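News > Local > Crime and Courts

Nornwood man charged after break-ins at storage units 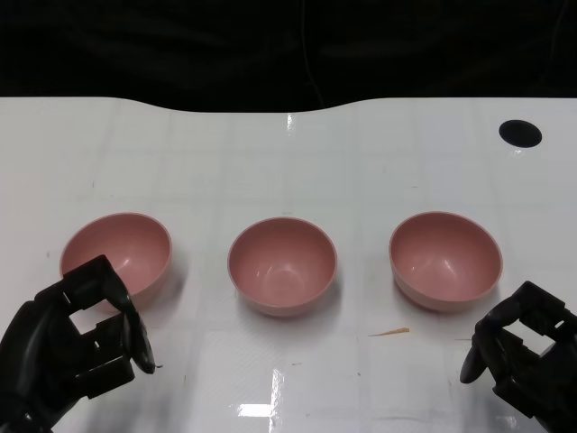
Ronja Aasen

NORNWOOD -- A 31-year-old man faces 10 counts of burglary after a string of break-ins at a self-storage business on the east side of town, police said.

Officers were called to Plurness Storage shortly before 4 a.m. when an alarm company reported a gate had been forced. They found a man sitting in a parked van behind the building and arrested him without a struggle.

Investigators say padlocks had been cut on units in two rows. Tools, bicycles, kitchen goods and a generator were among the items reported missing by renters, with a combined value of $3,480. Nearly all of it has been recovered, according to police, most from the van and the rest from a garage in Rirnton.

The suspect, whose name has not been released, is also charged with possession of burglary tools. He is being held at the county jail and is due in court later in November.

Plurness has 187 units at the Nornwood site. The company said in a statement that it has contacted every renter whose lock was damaged and will replace the locks at no charge.

Police are asking renters who have not been to their units this month to check them and report anything missing. Anyone who saw a gray van near the property overnight is asked to call the Nornwood department's front desk.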